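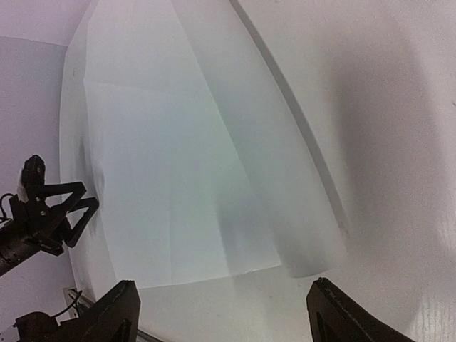 Monday, January 31, 2022

I finally had a proper clear-out of my browser over the weekend, and goodness, it needed one! I found 9 extensions I'd forgotten all about, including a weather toolbar that had quietly swapped my search page for its own (so that's where all those mattress adverts came from).

If your home page has changed by itself, open your extensions list and remove anything you don't remember adding. Then check your notification settings too — I'd said yes to 69 websites, most of them recipe blogs, and they'd been pinging me since December.

I do all this on the old Otetti laptop, which takes an age, so put the kettle on first. Next time I'll have a go at password managers.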